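Search this site
Enter keyword
Go

Pegs, blocks and the right kind of purple: a talk with the founder of Drustus

The workshop of Drustus is behind a bakery, and the door has no sign. I walked past it twice. The founder, who asked me to write about the pieces and leave her name out, opened the window and called to me when I was going past for the second time.

She makes blocks, pegs and small fixtures in strong colours. They are used for fitting exercises: a person puts a peg in a hole, stands a block on a box, pushes a piece against a bracket, and learns something about size and angle by doing it. Her customers are mostly teachers of technical drawing and of practical workshop lessons. A few are parents. She has 276 customers on her list at the moment and she knows what most of them have ordered.

"I began with one box of wooden offcuts," she told me. "My first pieces were all grey. I thought grey was serious. Then a teacher wrote to me that her pupils could not tell her which piece they were talking about. They said 'the tall one' and there were three tall ones. So the next week I bought paint."

I asked how she chooses the colours now. She took a folder from the shelf and put it on the table between us. Inside were painted cards, each one with a number in pencil on the back, and the last number in the folder was 1,479.

"Most of these are mistakes," she said. "Purple was the worst. A purple for a large box must be quiet enough, it has a big surface and you look at it for a long time. But if it is too quiet it becomes grey in the evening, and then I am at the beginning again. I made purple for two months. My hands were purple in the photographs from my sister's wedding."

Red was easy, she said, and blue was easy after she stopped buying it in small tins. Brown was a request from a customer and she did not believe in it at first. Now she likes it for tall pieces. "A tall brown block looks as if it has been there longer than the others. I cannot explain it better in English. In my language it is one word."

All the colours of the present series, which is called Jurska, were decided before the shapes were finished. She recommends this order to nobody. She had to paint everything again when the shapes changed.

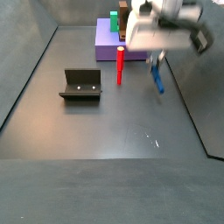
Tadell, Jun 17, 2021

When I came back for the second half of our talk, I wanted to speak about shapes. I had noticed the red peg, which becomes slightly narrower towards its base, and I asked if the step was a decoration.

"No, I don't do decorations," she said. "The step is for the fingers. When you push a straight peg down, you don't know when to stop pushing. With a step you feel a place. It is a small difference in the width, some people don't see it until they hold the peg."

The blue one is rectangular, and she keeps both kinds in the series on purpose. With a round peg it does not matter how you turn it. A rectangular peg must be turned to the correct side before it goes anywhere, and this is, in her experience, where beginners lose their patience. She told me about a class in which the pupils had started to call it "the exam".

We spoke for a long time about the large purple box. It is the simplest thing she makes, a block with a flat top, and the green block and the brown one can stand on it together. I said that it looked like a piece which is only there to carry other pieces. She was not offended.

"Yes, it is a floor that is higher than the floor," she said. "But try to work without it. If everything is on one level, the exercise is flat, the pupil looks only down. When something stands higher, you must decide how to reach it and what you must reach over. I have customers who order only the box. One of them uses it at home as a stand for a plant, and I have decided to accept this."

The brown block has a small round hole in its lower part. I had expected it higher up, and I said so.

"Everybody expects it higher," she answered. "I had it in the middle in the first version. Then people looked for it and found it at once. Low down, they have to bend the head a little. I like when a person must move to see something."

The black bracket is the piece I liked best, perhaps because I understood it last. It is an L with a back plate and a base plate, and it lies there like a small open channel. The founder calls it the corner. She said that the word "bracket" makes people look for screws.

"It is the only black piece in Jurska and it will stay the only one," she said. "The coloured pieces are the ones you move. The black one tells you where. If I make a black peg one day, the whole system is broken and I can go home."

The paint comes from a company called Zapata, which delivers on the first day of the month or, in her words, on some other day. May was a difficult month. She finished 1,428 pieces, the largest number she has had, and the green arrived late. For two weeks there were green blocks everywhere in the workshop that were not green yet. She wrote to each customer who was waiting. One of them replied that his pupils would like to paint the block themselves, and she sent it to him with a brush.

Until now she has sold more than 565 complete sets. I asked if she plans a bigger one. She said that people ask her this often, and they usually want more colours, orange especially. She does not want orange, it is too close to the red when the light is yellow. She would prefer to add a second green, lighter, and a peg with two steps, which for the moment exists only as a drawing pinned beside the sink.

Before I left she showed me how she packs an order. The box goes in first, then the corner, then the tall pieces on their sides with paper between them. The pegs go in a cotton bag. She closed the carton, opened it again to check the bag, and closed it. I asked if I could carry it to the post office for her, as I was walking that way, and she wrote the address on it while I put on my coat.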